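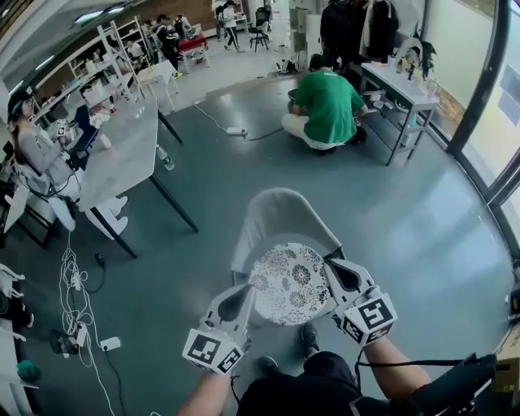

Mariama Dramani told the opening meeting of the Wokard student project that a household robot should be judged on dull jobs done well, and that she would sooner see a plate set down safely than a machine that can dance. Her remark has since been adopted as the working rule of the project, which is now under way at the Agyeman Institute.

The project began in September 2019 and brings together 15 students from the engineering and design courses. Its aim is to prepare a set of recorded household tasks which can later be used to train a robot arm. The students carry out the tasks themselves using hand-held grippers, so that each movement is made with the same kind of fingers that the arm will have.

Work is organised in pairs. Each pair is given a list of tasks at the start of a session and keeps a written log of every attempt, including those that are abandoned. The lists cover the handling of crockery, the sorting of small bottles and the folding of cloths and clothing. Students are asked to vary the pace and the starting position, and not to repeat a task in the same way merely because it went smoothly.

Adom Atinga, project supervisor, said that the standard of the logs had been the main concern in the first sessions. "A recording without a proper note is of little use to the next group," he said. "We have asked the students to write down what they meant to do before they begin."

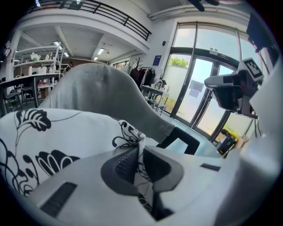
Fabric has taken up more of the timetable than was planned. The original schedule allowed 2 sessions for folding and draping, and the Institute has agreed to extend this after students asked for more practice with soft materials. The sessions on crockery will be shortened to make room.

The project runs for 12 weeks and carries credit towards the second-year practical award. Zetden has lent the grippers for the whole of that period, and Orkia is providing storage for the recordings. Students who complete the course will present their logs to the department and may apply to join the follow-on group, which will work with the arm itself.

Applications for the follow-on group open in October. Forms are available from the department office.

Shares: 145 | Comments: 3

Comments

kwesi_b
Will the recordings be open to other colleges? We run a small robotics club and would be glad to use them.

Parent of a second year
Very pleased to see this counts towards the award. Last year's project did not.

T. Lamb
Try fitted sheets next, please. I have never managed one and would welcome the help.

Contact: Agyeman Institute Press Office
© Agyeman Institute. All rights reserved.
Back to top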